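Does It Matter Where the Camera Sits? Placing Objects in Simulation with Two Viewpoints

Dong-geon Won
July
6 min read

I came to this project wanting to teach a robot to tidy up. My supervisor suggested I might first find out whether it could see what it was tidying. After a term of this I can report on the second question and would like everyone to stop asking me about the first.

The task comes from the Dostutdale set, a collection of simulated tabletop scenes our group uses for teaching. A robot arm stands at a perforated table with a crate and a handful of shop goods. The policy gets a camera image and a short instruction, such as "put the bottle in the crate", and has to produce a series of arm movements that does it. An attempt counts as a success if the named object is resting inside the crate when the clock runs out. Resting on the rim does not count. I argued for the rim at some length and lost.

What I wanted to test

Most of the earlier student work on Dostutdale used a fixed camera looking from the far side of the table back at the robot. It gives a tidy picture and everything is visible. My question was what happens when the camera is moved to the robot's own side, behind the arm, where a person standing at the controls would be. The view is closer to what the arm is about to do. The trouble is that the arm is in it, and the arm is large.

I expected the view from behind to do worse in every respect. I wrote this down in my proposal with some confidence, so it is available to anyone who wishes to look.

Set-up

I ran everything in Plornitz, the simulator maintained in our department, with the scenes loaded as supplied. The learning method was plain imitation: the policy is shown recorded demonstrations and trained to copy the movements from the pictures. I kept the network small enough to train overnight on the machine we share, which is called Uchida and is popular.

There were 900 demonstrations to begin with, all produced by a scripted controller that knows exactly where every object is and therefore has no excuse. It still managed to fail some of them. After throwing out the failures I had 839, and these were used for both camera positions, so the only thing that changed between the two policies was the picture.

Object positions were shuffled at the start of each demonstration. The crate was allowed to move as well, which I regretted later. Lighting was left alone.

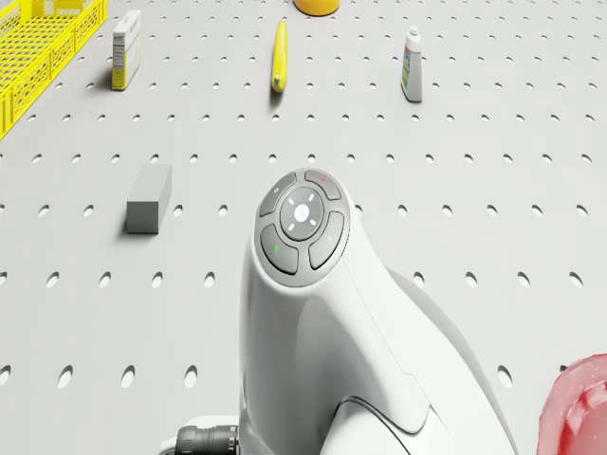

Figure 1. A Dostutdale scene in Plornitz, rendered from the robot's side of the table.

The main thing to notice from this side is how much table the arm uses up. The scene has a carton, a bottle and a grey block out in the open, but anything placed directly behind the white housing would be lost to the policy until the arm moved. The crate can also end up partly out of view, as it has in Figure 1. I could have widened the camera angle to fix that. I tried it, and the goods became so small at the resolution I was training with that the carton and the bottle were more or less the same white smudge.

What happened

For testing I made 16 fresh layouts which neither policy had seen, and gave both policies the same instructions on each. This is a small number and I won't be hanging percentages off it. I watched every run twice, once at full speed and once slowly with a notebook.

The far camera was better at going to the right object. It rarely set off towards the wrong thing, and when it did, the wrong thing was usually close to the right one. Its weakness was the last part of the reach. It would arrive over the bottle, come down slightly to one side, and close the gripper on air with what I can only describe as conviction. It then carried the air to the crate and released it.

The camera behind the arm had the opposite habits. When the target could be seen from the start, the grasp was often cleaner than I had any right to expect. When the arm covered the target, the policy tended to choose something it could see and fetch that instead. Asked for the block with the block hidden, it delivered the carton, very neatly. In my scoring this is a failure, though I have worked in a shop and have seen it accepted.

So my prediction was half wrong. The nearer view lost on finding things and won on picking them up.

The Briltley fix

Briltley is a short routine an earlier student left in our shared code, with one comment in it, which reads "helps a bit". It makes the arm swing to one side before each attempt and stores the picture taken at that moment. I fed that stored picture to the policy alongside the live one.

It helps a bit. The wrong-object deliveries mostly went away in the layouts where the target had been hidden, and the grasps stayed about as good as before. The cost is time, as every attempt now begins with the arm leaning over as though listening for something. In two layouts the extra swing used up so much of the clock that the arm was still on its way to the crate at the end. I counted these as failures as well, having learned my lesson with the rim.

Problems I know about

The demonstrations came from a script, and the script always approaches from above. A person would do it differently, and a policy trained on people might not show the same split between the two views. I also trained each policy only once, because of the queue for Uchida, so some of the difference could be plain luck in how the training went.

Letting the crate move was a mistake for this question. Several of the failures I logged under "placing" had nothing to do with seeing the object. The policy had picked it up perfectly well and then gone to where crates usually are.

None of this has been tried on a real arm. The lab has one, and I have been promised an afternoon with it once the write-up is in. I plan to start with the block, on the grounds that it can't spill.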